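Unit 4: Sampling an Area with a Grid
Course handout, Introduction to Field Methods
Instructor: Derek Ashworth

Read this before the May field session at Betville. Bring it with you, along with a clipboard and two pencils.

4.1 Why we sample

The meadow at Betville holds far more plants than we could count in an afternoon. We count the plants in a small share of the ground and use that to estimate the rest. The estimate is only as good as the way the share was picked. If you walk out and choose the spots that look interesting, you will choose the ones with flowers in them, and your total will be too high.

A grid takes that choice away from you. The ground is divided into cells, each cell gets a number, and random numbers decide which cells are counted.

4.2 Terms

Cell: one unit of the grid. Cells should be equal in area unless you record otherwise.
Quadrat: the cell, or the movable square laid inside it, in which you do the count.
Density: the number of individuals divided by the area counted.
Edge rule: the rule for plants that sit on a line. Ours is top and left in, bottom and right out.

4.3 Laying out the lines

Set the long baseline first and measure everything from it. Run the cross lines at right angles, checking each corner with the 3-4-5 method. String sags and gets kicked, so walk the lines again before you start counting. Where a line has broken or shifted, repair it and write down which cells it touches.

A grid viewed from a low angle will seem to have smaller cells at the far end. Go by the tape measure.

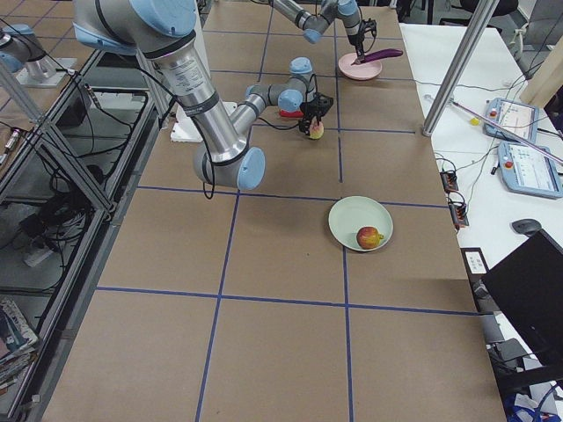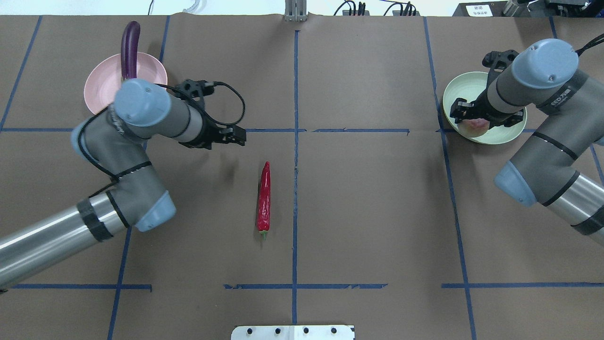
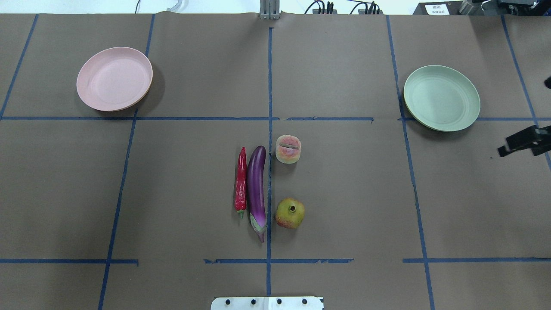
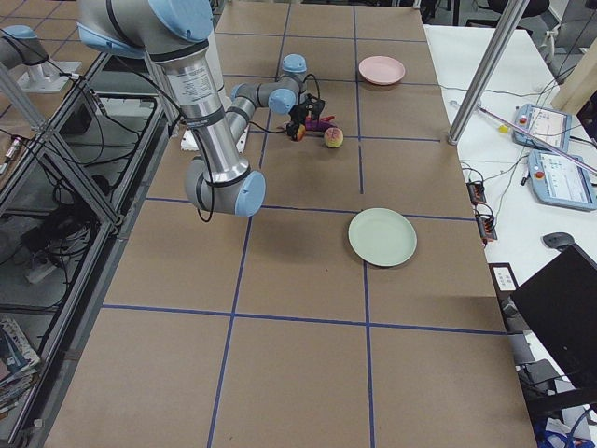 Tabletop grids in blue tape on brown.

4.4 Picking the cells

Number the cells row by row, starting in the northwest corner. Draw your random numbers before you leave the classroom. If a number comes up twice, skip it and draw again. Do not swap a cell because it is muddy or full of brambles — a hard cell is still part of the meadow. If you truly can't reach one, mark it "not counted" and leave the space blank. A blank and a zero mean different things.

4.5 Worked problem

Last year's class at Wuswood laid out 1,000 cells of one square meter each. They counted 13 cells and found 218 plantain plants.

Mean per cell: 218 / 13 = 16.8
Estimate for the site: 16.8 x 1,000 = 16,800 plants

Round at the end to match your data. Thirteen cells is a small sample, and an answer with five exact digits claims too much. The counts also varied a good deal from cell to cell, so report the standard error next to the mean.

4.6 Common mistakes

Counting stems when the sheet asks for plants.
Changing the edge rule partway through.
Letting two people count the same cell and writing down only the higher number.
Leaving the area off the data sheet.

4.7 For next time

Read the Furnival chapter on clumped populations, up to the section on transects. Do problems 2 and 5. For problem 5, use the cell area given in the table — the one in the text is a misprint.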